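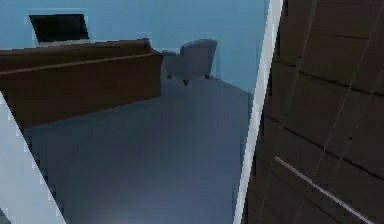
**25th August** – Plirkora sim cell, nav camera mount

Finally got the tilt sorted, and I'm really pleased with it! The simulated living room has been coming up crooked on every run this week, and I kept blaming the room file. Wrong place entirely. The roll value on the camera mount was still the one we set in February for the old Revusen arm.

What I did:

- reset mount roll to zero, left pitch alone
- reloaded the Gison room and ran 100 short drives
- cleared the old log folder (over 700 files, yikes)

Wall and floor lines now come out level and the planner stops swerving near the armchair – lovely to watch. Run 723 is the last one with the old value, so please don't use anything up to there for tuning.

Still blocky in the stream. I think the encoder is set too low, and Tamsin Lyons wants to try the Zaidi settings on it. Mount config is saved as version 2. Next job is the door panel, where the depth readings still jump.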